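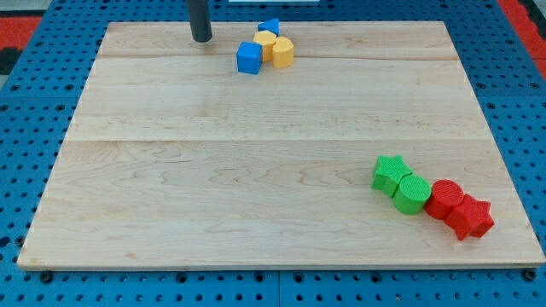
Kids > Sports > Racing > What's a Pit Stop?

What's a Pit Stop?
by Mireille Pruvost, 10/02/2025

Race cars get hungry and their tires wear out. So in the middle of a race they pull off the track and people run out to fix them up. That's a pit stop. Super fast. Blink and you miss it.

Where do they stop? In a lane next to the track called pit road. Every team has its own spot, called a box. The driver has to stop right inside the lines. Miss the box and you have to back up - and that loses a lot of time.

Who does what? Tire changers take off the old wheels. A carrier brings the new ones, and they're heavy. The jack person lifts the car up. Somebody else puts in the gas. Everybody wears a helmet and a fire suit, even when its really hot out.

Can cars go fast on pit road? Nope! There's a speed limit, just like by your school. Go too fast and you get a penalty. Maybe you have to drive down pit road all over again. Ouch.

Why do new tires matter? Tires get hot and the rubber rubs off. Old tires slide around in the turns. New ones grip. So a driver on fresh tires can catch cars that are way ahead.

When should you stop? Tricky. Stop early and you get grip first, but your tires get old first too. A good time is when the yellow flag is out, becuase everyone is going slow and you don't lose as much.

True story from Prirkbridge Speedway in August. The Prutelley team was leading with 2 laps to go. Then the car ran out of gas! They had skipped their last stop. Athanasiadis, who was way back, had stopped for gas and went right by to win. 1092 fans went nuts.

Try it at home: time yourself putting on both shoes and tying them. Now get a friend to do one shoe while you do the other. Faster? Maybe. Maybe you bonk heads.

Words to know
Pit road - the lane where cars stop
Box - a team's own spot
Jack - the thing that lifts the car

Contact us | Copyright 2025 Prutelley Kids | Back to top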